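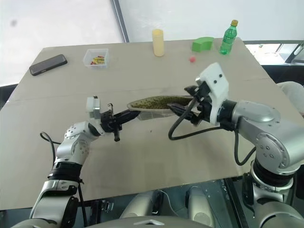 Maja Zalewska, Callum Niven — Stand: 31. Mai 2018

Cleditz-Wortliste

Die Wortliste enthält Mundartwörter aus Cleditz und den Nachbardörfern, erfasst nach den Zettelkästen des Lehrers Lindemann. Sie liegt als Textdatei in UTF-8 vor, Trennzeichen ist der Tabulator.

Umfang

Erfasst sind die Buchstaben A bis K aus 34 Kästen. Der Rest folgt frühestens im Dezember. Lindemanns Lautschrift wurde unverändert übernommen, auch dort, wo er im Lauf der Jahre die Zeichen gewechselt hat.

Felder

wort — Stichwort in der Schreibung des Zettels
laut — Lautschrift, kann leer sein
bed — Bedeutung auf Hochdeutsch
sach — Sachgruppe (Haus, Feld, Kleidung und Taschen, Wetter)
ort — Ortskürzel, siehe orte.txt
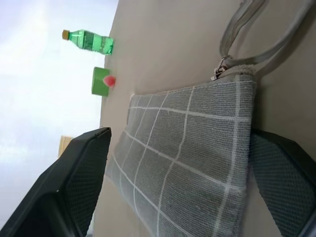 Bekannte Fehler

Bei 91 Einträgen fehlt das Ortskürzel. In Kasten 4 sind Zettel durch Feuchtigkeit unleserlich, solche Stellen stehen in eckigen Klammern. Die Sachgruppe Wetter ist noch nicht durchgesehen.

Nutzung

Weitergabe mit Nennung der Bearbeiter. Korrekturen bitte als eigene Zeile in korr.txt eintragen — nicht direkt in der Hauptdatei ändern.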